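Right, I've finally finished Hustard, three weeks after everyone else stopped talking about it, and I've got opinions. If you've missed it, it's the harbour town mystery game from the Drerness lot, and I went in knowing nothing except that my brother-in-law hated the boat sections. (He's wrong, the boats are great.)
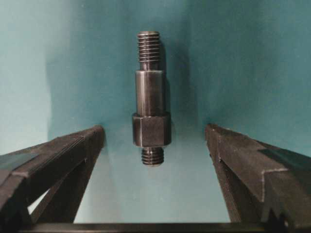
Do you need to have played the first game? You'll be fine without it, as the story starts fresh and the only returning thing is the lighthouse.

My save says 882 collectables found, which is a bit embarrassing for a grown adult. I did the whole of the east quay at 2 in the morning with a bowl of cereal, looking for one last postcard!
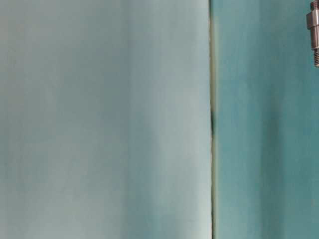

Photo: De Luca / Asirport

The shop prices are my biggest moan. The good lantern costs 2220 coins and you get pennies for the fishing jobs, so I spent a whole evening hauling crab pots when I wanted to be chasing the smuggler plot. A patch in August made the jobs pay a bit better, but I'd bought the thing by then, obviously.

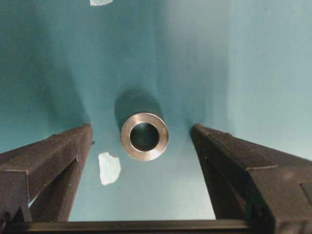
Puzzles, though, lovely. The clock tower one had me properly stuck and I refused to look it up. You're hunting for a missing part, and in my head it looked just like that short silvery cylinder, so I walked straight past the real one (long, rusty, lying in a bucket) at least twice. Felt very silly.

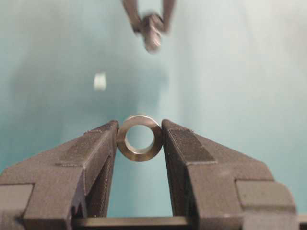
The ending I won't spoil, but I did the harbourmaster's route first and then went back for the other one. Both hang on who you give the signet to. I'd pictured something fancy with a crest, and it's a plain thick-walled silver ring like the one up there, no stone or anything. I liked that a lot more.

Starting the DLC tonight if the download ever finishes.

2 comments | Share this post
Back to top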